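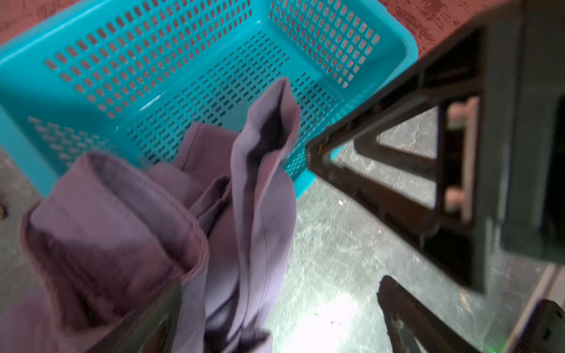 I've had the Fomow pocket sampler for a whole summer now, and I finally feel ready to talk about it without gushing or complaining too much. If you haven't run into one, it's a little box with pads on it. You record sounds in, chop them up, and bang out beats on the couch like you're Somebody. I got mine in June to replace an old Gavix that was missing half its buttons, and I've made music on it nearly every day since then (not good music, necessarily, but music!). My favorite percussion sound on the whole thing didn't come from a pack at all. It's a fingernail dragged along the rows of little slots in a turquoise plastic basket, the kind laundry gets dropped into, and pitched down a few steps it sounds like a giant wooden frog. I've used it in 3 tracks already and I'm not sorry.

So, the recording side. The built-in mic is surprisingly decent. It's noisy if you're recording anything quiet, and it hates wind, but for claps and keys and kitchen stuff it's great, and it has that slightly crunchy thing going on that people pay for in plug-ins. There's a line input too, same size as a headphone jack, and I've pulled a bunch of old cassette stuff in that way. Leave the input level lower than you think you should. The meter is tiny and by the time it turns red you've already ruined the take.

You get seven banks of pads, which sounded stingy to me when I read the box, and then I never once filled them up. One bank is my drums, one is voices, one is what I call the junk drawer, and the rest are mostly half-finished ideas that I really should delete. Copying a sound from one bank to another takes too many button presses. I still have to look at the little card for it, after all these months!

The pads themselves feel lovely. They're soft and they actually respond to how hard you hit, unlike the Gavix, where everything came out at one volume and you had to fake the quiet notes. I will say the bottom row on mine is a bit stiffer than the top one, and I've read other people griping about the same thing, so maybe play with one in a store if you can. It has loosened up some.

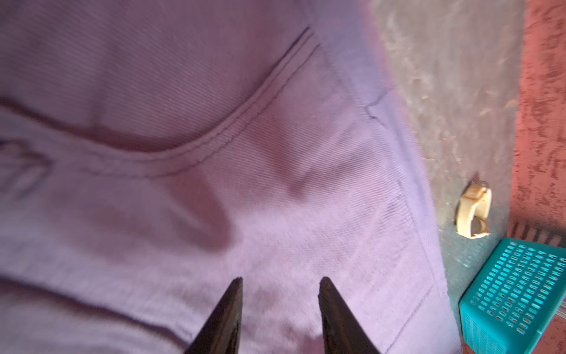 The sequencer is where I go back and forth. It's quick, I'll give it that. Hit record, play your thing, and it loops around with the timing cleaned up as much or as little as you like. The swing setting is gorgeous, and even a dumb hi-hat pattern starts to lean back a little when you nudge it. But stringing patterns together into an entire song is a pain. There's no way to see the whole song at once, so you're keeping it in your head or, in my case, on the back of an envelope. I made one track with eleven sections and lost my place so many times that I ended up playing the changes live and keeping whatever came out. It's probably the best thing I did all summer, to be fair.

Effects: the filter is fantastic, the delay is fun, the reverb sounds like a bathroom. Not even a nice bathroom. I skip it and add my own later on the computer. There's also a tape wobble thing that I swore I'd be too tasteful to use and which is now on pretty much everything.

Battery life is fine, an evening and a bit for me. Charging is slow, though, and it gets cranky with cheap cables. The one that came in the box is about as long as my hand, so I've been using the Teltach cable from my headphones and that's worked every time. I also bought the Coughlan hard case for it, and the fit is snug enough that the knobs don't get bumped. No room for a cable in there, which is annoying.

Now the money part. I paid $178, with a coupon, and at that price I think it's a really good buy. The bigger Fomow with the proper screen is $800, and yes, I've stood in the store and poked at it, and yes, it shows you the whole song at once, and I went home without it. I'd rather have the one I can play in bed at eleven at night with headphones on.

Who should get it? If you mostly like making loops and messing with found sounds, go for it. If you want to write full songs start to finish on one machine, you're going to be grumpy by the second chorus. And if you already own a laptop and a pad controller you like, you can do everything this does and more, it just won't be as much fun on a bus.

Four stars from me. I'd go to four and a half if they fix the song mode in an update, and I've got a beat with way too much frog in it that needs finishing before September.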